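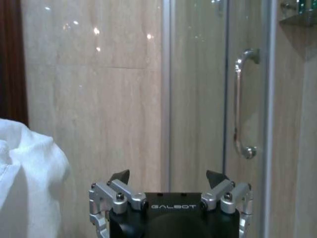 Chapter 3. Care of the Guest Bathroom
Bathroom service begins with the surfaces that take the most water. A glass shower enclosure set beside a beige stone wall calls for two methods, as stone must never be treated with glass cleaner. Students at Trenville learn both before May.

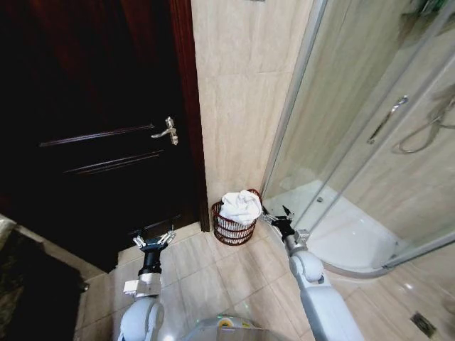
Reading time: 3 minutes

Used linen is collected first. A towel left in a woven wastebasket – even one heaped above the rim – goes to the laundry and is never discarded. Glossy floor tiles and the floor drain are cleaned last, working toward the door.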